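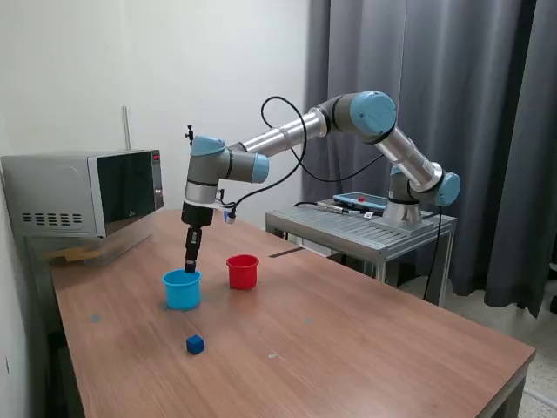

Colour sorting at the table, a short thread for anyone setting it up at home. You want blocks in two colours and something to drop them into. Ours are one blue cup and one red cup, both fairly wide at the top, and a small dark blue cube is the block to begin with. The microwave can stay where it is, pushed against the wall.

2/ Keep the colours plain. Kelly Nogueira tried it with six shades last September and spent the afternoon arguing about turquoise.

3/ The blue block doesn't have to match the blue cup exactly. Close is fine -- red and blue are hard to mix up.

4/ Light containers slide about when you knock the rim, so tape them to the tabletop. Two strips each if you have enough on the roll. 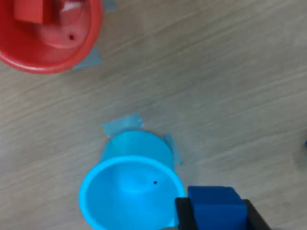
5/ Leave a decent gap between the two so that a dropped block lands on the table and can be picked up again.

6/ One block at a time. Tip the whole box out and it turns into building towers -- nice, but a different game.

7/ Bláthnaid Cullinane asked how long a round takes. We do 13 blocks, then stop for tea.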